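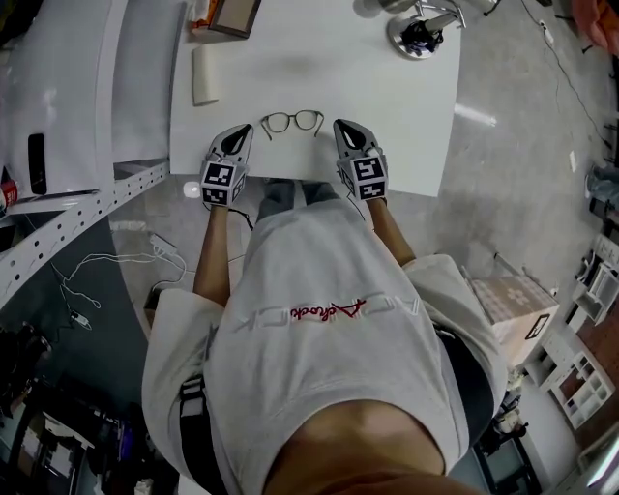 Household Tasks Program: Frequently Asked Questions

Asteo Center for Home and Workplace Automation
Last revised in February

General questions

What does the program study?

The program studies whether machines can carry out ordinary chores at a level that a household or a small shop would accept. Most of the current work concerns tabletops: clearing them, sorting what is on them, and returning items to a shelf or a box. A smaller part of the work concerns packing and shelving in retail stockrooms.

Can a machine clear a table today?

In part. A fixed arm can pick up a rigid item of known size, such as a can, and place it in a bin with few errors. Performance falls when the items are mixed. A desk or side table may hold a pair of eyeglasses with the temples open, a picture frame lying flat, a crumpled package and a lamp, and each of these calls for a different grasp. The Center does not consider mixed clearing to be a solved task.

Why are eyeglasses listed as a separate task category?

Eyeglasses are thin, light and easily bent. They must be lifted by the bridge or the rims and set down without contact on the lenses. Lenses and thin rims are also difficult for many depth sensors to register. In the most recent internal trial, the Ristico arm lifted a pair of glasses correctly in 2 of 19 attempts. A person given the same handheld grippers completed all 19.

If people can do the task with grippers, is the gripper the problem?

The results suggest that simple two-finger grippers are adequate for a large share of household items. The remaining difficulty lies in deciding where to grasp, how firmly, and in what order to proceed when objects touch one another. For this reason the program gathers demonstrations from people using handheld grippers. The marker blocks attached to the grippers allow their position to be tracked during a task.

How many demonstrations have been recorded?

The collection holds 3249 demonstrations in 16 task categories. The categories are not equal in size. Sorting and placing are well represented; cable handling and folding are not.

Which chores remain out of reach?

Loose cables continue to present serious difficulty, both as objects to be tidied and as obstacles on the floor. Laundry can be folded by machine under controlled conditions, though slowly. Cleaning behind or beneath furniture, other than by floor vacuum, has not been attempted by this program.

How do shop-floor tasks compare with household tasks?

Shop-floor tasks are generally easier to automate. Boxes are of standard sizes, shelves are at fixed heights, and the same motion is repeated many times. In a home, the contents of a table change from one hour to the next. The Zunora stockroom pilot reached acceptable speed for moving closed cartons but was not extended to loose goods.

Does the program recommend a product for home use?

No. The Center does not endorse or sell equipment. Readers considering a purchase should ask the seller for results on unsorted items in a room the machine has not encountered before.

Taking part

Who may record demonstrations?

Adults who have completed the introductory session may take part. No technical background is required. Participants wear a harness, which should be adjusted before the session begins. Long sleeves that cover the wrist should be avoided.

May participants bring their own objects?

Yes, with approval from the session lead. Sharp items, open liquids and medicines are not accepted.

How may demonstration data be requested?

Requests from schools and research groups are reviewed by A-yeong Sun, data coordinator. Applicants should state the task categories required and the intended use. Data from the Fu series is held under a separate agreement and must be requested on its own form.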